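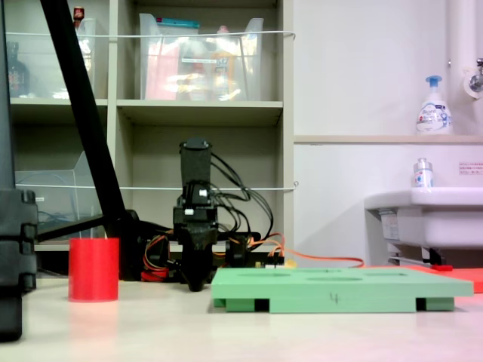
## Monthly walk-through, back room kitchenette

Clululico, Skavville branch. Checked by Mehrangiz Talebi, 9 June 2024. Yes, on a Sunday. Send sympathy or biscuits.

**Table**

- [x] Stable, no wobble. Jae-hoon's folded coaster is still under the leg and has now outlasted two managers.
- [x] Top clean. Pale cream is a brave colour for a room where people drink tea.
- [x] Green board (the one with the 4 on the front edge) sits flat on its feet. Please wipe underneath as well. Crumbs have learned to live there.
- [ ] Red-orange mat to be lifted and washed both sides. I did one side. I leave the other to the next generation.
- [x] Red cylinder upright, no chips or sharp rim.

**Leads and power**

- [ ] Long orange lead to be rerouted. It heads towards the sink, and I don't care for its ambitions. Imad Karam to fix before anyone fills the kettle.
- [ ] Other cables to be bundled and tied. We bought 32 cable ties in October and I found 14 still in the packet, so the remainder are off having a lovely time somewhere.
- [x] Power point test button works. It also turned off the fridge, as Ehsan Nouri will remember.

**Shelves**

- [x] Unit fixed to the wall, both brackets tight.
- [ ] Dark brown bottle in the upper row, clear bin on the left: needs a label facing out. If it's vanilla, wonderful. If it's for the drains, less so.
- [ ] Bin of colourful packets, upper middle: check dates. I got as far as 11 packets and lost heart. Oldest first, then work towards the present day.
- [x] Nothing heavy stored above shoulder height.

**Sink**

- [x] Drains freely.
- [ ] Hot tap drips. Reported to Dindari Plumbing, who said "roughly a fortnight" in the voice of a man looking at the ocean.
- [x] Floor in front dry at time of check.

**Exits and first aid**

- [x] Door opens fully. The recycling has been spoken to.
- [ ] First aid kit is down to one bandage and a great many safety pins. Mahtab Akbari to reorder.

Result: pass with 6 items open. Initial them when done – your own initials this time, please, Imad.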